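Honey cake layers turn hard as crackers overnight, what am I doing wrong?

4 min read

We use cookies to keep you signed in and to remember your settings. Accept / Manage

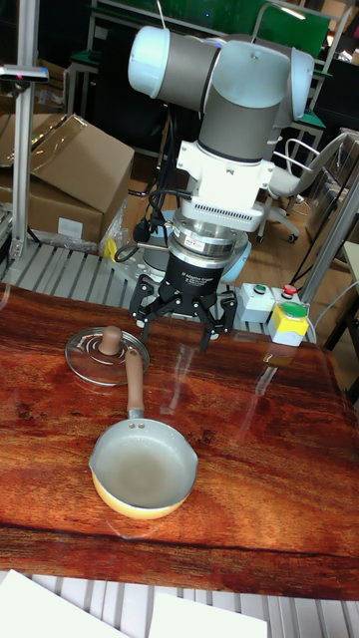
I'm trying to make the layered honey cake my mother-in-law makes, the one with thin rolled layers and sour cream filling. I have made it twice now. The first time I rolled and baked all the layers on one evening and filled them the next day. By morning they snapped when I picked them up. I filled it anyway, left it in the fridge for four hours, and served it. The edges were soft but the middle was like eating graham crackers with cream between them.

The second time I filled it the same day and it was a little better, still not right. Her cake cuts like a sponge.

My dough is honey, butter, sugar, eggs, baking soda and flour. The recipe says to add flour "until it stops sticking," so I kept adding until it stopped sticking. I bake each layer at 350 until it is brown all over. The filling is sour cream whipped with powdered sugar.

I need this for a birthday on Tuesday and would like to not buy one. Should I take the layers out earlier? Brush them with syrup?

Posted by Brudar

Ostap Hrynyshyn

Hard layers are normal. They are supposed to come out of the oven soft, firm up as they cool, and then soften again from the cream. The problem is time. Four hours is too short for this cake. Mine sits overnight at the least, and a full day is better. If the birthday is Tuesday evening, fill it Monday morning and don't touch it.

You also have too much flour. When the honey mixture is warm the dough will always be sticky, and if you add flour until it isn't, you get a stiff dough once it cools. Stop while it still sticks to your fingers a bit. Scrape it into a bowl, cover it, and put it in the fridge for an hour. It will be much easier to handle. Then roll each piece on parchment with a light dusting of flour on top, and slide the parchment straight onto the baking sheet.

Bake them less. I take mine out when they are golden and the edges have just started to darken, four or five minutes for a thin layer. Trim them to a circle right away while they're hot. If you wait they will break. Save the trimmings, let them dry out and crush them for the outside.

For the filling, use full-fat sour cream, and use more of it than looks reasonable. Put a thick coat on every layer, all the way to the edge. I leave the assembled cake on the counter for an hour before it goes in the fridge, so the cream starts soaking in before it gets cold and firm.

I would skip the syrup. The cake is sweet already.

Hetell

I use the recipe on the back of the honey jar and it always comes out fine. Maybe try a different honey? Dark honey tastes better in my opinion. You could also do it in a regular cake pan and slice it, which is a lot less work.

Okoro

Agree with the first answer on the flour and the resting time. Two things to add.

Weigh the flour if you have a scale. Cups are a big part of why this cake comes out different every time. A packed cup can hold a lot more than a spooned one, and you notice it more in a thin layer than you would in a loaf.

Also look at how thick your filling is. If you whip sour cream until it holds stiff peaks, or mix in a lot of cream cheese or butter, it stays where you put it and the layers don't soak up much. It should be loose enough to slump a little on the spoon. It will look too runny when you stack the cake. Put the ring from a springform pan around it for the first night and it won't slide.

If you cut into it and the middle is still firm, wrap it well and give it another night. I've had one that was disappointing the first day and very good on the third.

Brudar

Thank you, I think it was the flour. I rolled out a small test batch last night with the dough still a little sticky and chilled, and it was a different dough completely. Pulled them at five minutes. I'll fill the real one Monday morning and put the ring around it like Okoro said. Does the crumb coating go on before the overnight rest or after?

Ostap Hrynyshyn

After. Put a thin coat of cream on the outside first if it has dried, then press the crumbs on.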